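Home Contents Previous section Next section References Search

4.2 Shine, scratches and the question of what counts as clean

We asked the households in our sample to tell us when a dark, glossy thing was clean. We had expected a short answer. The interviews for this part of the study ran to 17 hours, and Kaufmann, who transcribed them, has asked that his patience be recorded.

Matt surfaces gave little trouble. People wiped them, looked at them once and went off to do something else. Glossy black ones were another matter. A surface of this kind reports on everything that has ever touched it, and it does so most loudly when a lamp is on. Six of the households kept at least one such object in daily use, and all six described it in terms normally kept for a difficult relative. "It was clean at breakfast," said one participant, of an object she had polished twice since.

Curvature makes matters worse (Figure 3). On a flat top the reflection of a lamp stays in one place and can be avoided by standing somewhere else. On a rounded one it follows the viewer about, and any fine line that it passes over is lit up for inspection.

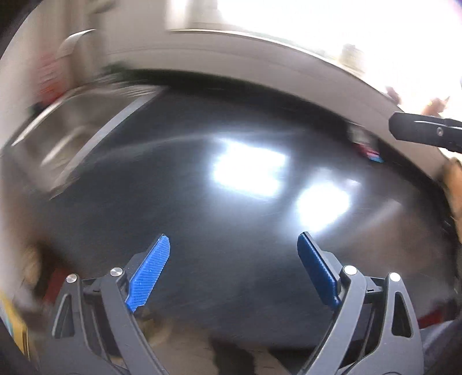

Figure 3. Dark curved surface with two bright reflections and fine scratch-like lines.

Participants were divided on whether a scratch is dirt. Lüthi and Anozie coded the replies separately and disagreed on 9 of them, mostly where a speaker had changed sides halfway through a sentence. The stricter party held that a scratched thing could never again be called clean. The more relaxed party held that scratches were simply part of the object by now, like its handle, and should be left out of the reckoning. Members of both parties were found living in the same house, which may explain the length of the recordings.

The Parkusness scale, which we had adopted for the earlier rounds, offers one box for "marks" and no means of saying what sort. Several respondents wrote in the margin. We have kept these notes and treat them in Section 4.3, together with the matter of the wrong cloth, on which Rüegg's interviewees had a good deal more to say than we had asked them.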